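Laundry Day at Skoltine

The first thing you notice at Skoltine's workshop is how much laundry there is. Shirts on the benches, socks in shoeboxes, towels in a heap by the stairs. The second thing is how cheerful everyone is about it!

The team is building Ilar, a learning system meant to handle clothes the way people do, and Ilar learns from examples. An operator in the next room guides a robot's two arms through a chore, and every motion is saved along with what the cameras saw. Then the basket gets refilled and they go again. On a good week that makes around 500 runs. The goal for the dryer job alone is 3,000.

I had pictured something grander, I admit, but the real thing is better. You stand there holding your breath over a gripper and a dryer door, and you find yourself leaning to one side as if that would help.

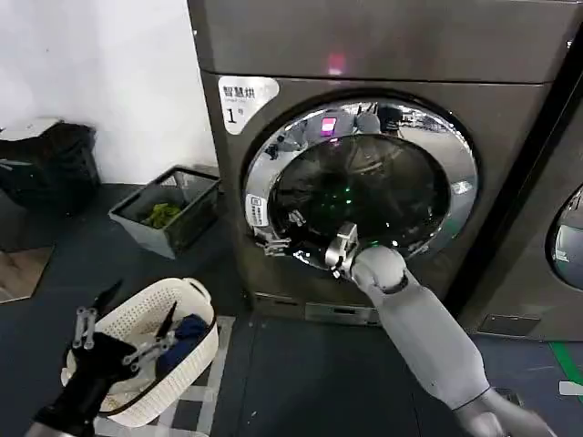

Two grippers on the dryer job, one at the round glass door and one over the laundry basket.

Doors are a wonderful problem, as I learned over two cups of very strong coffee. Pull a little off line and the fingers slide along the rim. Chrome and dark glass throw back reflections that confuse the cameras, so the team changes the room lights between sessions and keeps all of it, glare included. Dark clothes in a basket are hard too (where does one sleeve end and the next shirt begin?), and those runs are some of the most prized in the whole collection.

Fumbles stay in as well. If an operator misses a grab and recovers, the recovery is marked and saved, and I watched a whole table of people get excited about a dropped sock. Each run is tagged by hand in a program called Maihi, which plays it back at half speed while someone notes where one step ends and the next begins.

Operators work 20 minutes at a stretch and then swap. It's tiring in the shoulders, they told me, and oddly soothing once you find the rhythm. I tried it and took most of my turn to pick up a washcloth. They saved that one too.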